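Plevholm Cooperative Housing and Workshops
Joint Working Group on Household and Shop-Floor Automation
Minutes of the May meeting

Present: representatives of the Housing Section (chair), the Lirnton packing shop, the Laundry and Linen Service, the Purchasing Office, and the Safety Office. A delegate from Zostis attended for items 3 and 4.
Apologies: the Yuen branch.

The meeting was called to order at 9:30 a.m.

1. Minutes of the previous meeting

The minutes were approved with one correction. Under item 6, "dish room" was changed to "tray return area."

2. Matters arising

The Purchasing Office confirmed that the lease on the floor-scrubbing machine at Lirnton has been extended. The machine cleans open aisles to the required standard. Staff continue to move pallets and cords out of its way before each run, and that time has not yet been entered in the cost sheet. The Lirnton representative agreed to record it separately from next month.

The Laundry and Linen Service had been asked whether towel folding could be moved to a machine. Flat sheets already go through the feeder without difficulty. Mixed towels and clothing must still be separated and laid straight by hand, and the Service does not recommend a purchase this year.

3. Report on sorting and tidying tasks

The Zostis delegate presented progress on two-arm sorting. The work is at present carried out in simulation. The task under study is the placing of small items into bins by color, chosen as a simple stand-in for returning parts to trays on the shop floor and for putting away small articles in the home.

The delegate reported that 1000 simulated runs were completed under the current settings. Of these, 568 ended with every item in the correct bin. The remaining runs were stopped on a dropped item, a missed grasp, or the time limit. A breakdown by cause was requested and will be sent to members.

The Lirnton representative noted that packers at the shop sort fittings that are oily, tangled, or stuck together, and asked whether such cases had been tried. The delegate replied that they had not. Items of one shape and size were selected first so that arm movement could be studied without other difficulties.

The Housing Section asked whether the same system could clear a kitchen counter. The delegate advised that it could not at this stage. Cups, cutlery, and soft packaging each call for a different grip, and a counter has no fixed layout. No date was offered for this work.

The Safety Office asked what would happen if both arms reached for the same item. The delegate stated that the planning software assigns each item to one arm before movement begins. The Safety Office requested this in writing, together with the stopping distance of the arms at working speed.

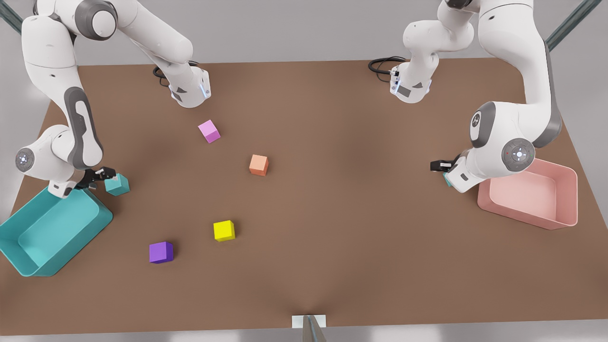 Figure 1. Simulated sorting task with two arms, colored cubes, and teal and pink bins.

A member asked how items that match neither bin are handled. The delegate said that the rule for such items is still being settled. The group asked that it be stated clearly in the next report, as unmatched parts are a daily occurrence at Lirnton.

4. Proposal for a bench trial

The group considered a proposal for a bench trial at Lirnton lasting 15 working days. After discussion, it was agreed that the trial would be supported in principle, subject to the following:

The safety documents requested under item 3 are to be received and accepted.
The trial is to use real fittings from the packing shop, including worn ones.
Time spent by staff on setup, resets, and clearing jams is to be logged.
No change to staffing is to be made on the basis of the trial alone.

The Housing Section asked that its view be recorded: household chores should remain outside the trial until shop-floor results are available. The Zostis delegate left the meeting.

5. Other business

The Yuen branch submitted a written request for a second robot vacuum for the common hallway. The request was deferred until the charging point is repaired.

6. Next meeting

To be held in the Lirnton training room. The agenda will include the breakdown of unsuccessful runs and the revised cost sheet for the floor scrubber.

The meeting was adjourned at 11:10 a.m.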